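Monday, July 17, 2023

The Trinthorpe case is back in the paper

I moved to Trinthorpe four years ago and heard about the Haberkorn killing in my first week, from the man who came to read the water meter. A shopkeeper, Haberkorn, was found dead in the back room of his store in August, before I was born. His nephew was convicted, and most people in town thought that settled it.

Last week the county court agreed to hear new evidence. The filing runs to 277 pages and I have read 86 of them so far, mostly at the kitchen table after work. It is slow going. A lot of it is receipts. 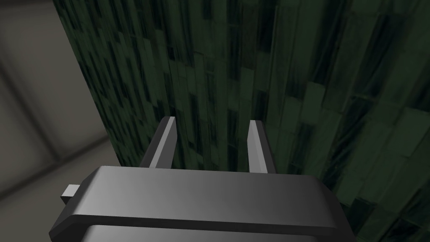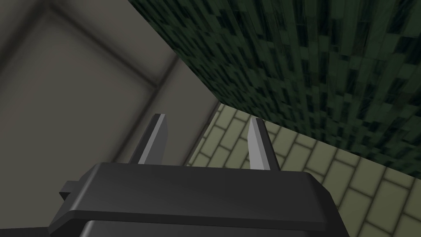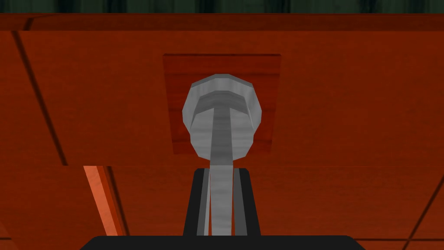 Filed under: Courts and Crime

The part that matters is the money. At trial, the jury heard that 2,095 dollars was missing from the safe and that the nephew had debts. The new filing says the store's own ledger shows the same amount paid out two days before the death, to a supplier called Rullum. The ledger was in police storage the whole time. The defense lawyer back then never asked for it, or asked and was told no. The filing gives both versions in different places.

Wiebke Wegener, who represents the nephew now, told the paper she expects a hearing in August. The prosecutor's office had no comment.

I talked to my neighbor Hui-mei Shek about it on Saturday. She worked in the store as a teenager and remembers the Rullum deliveries, which came in a green van. She was never interviewed. She doesn't think the nephew did it, but she also said she didn't like him much, and that he once locked her out in the rain.

I don't have an opinion yet. I want to get through the witness statements first, and those start on page 112. If the hearing is open to the public I will try to get the day off and go.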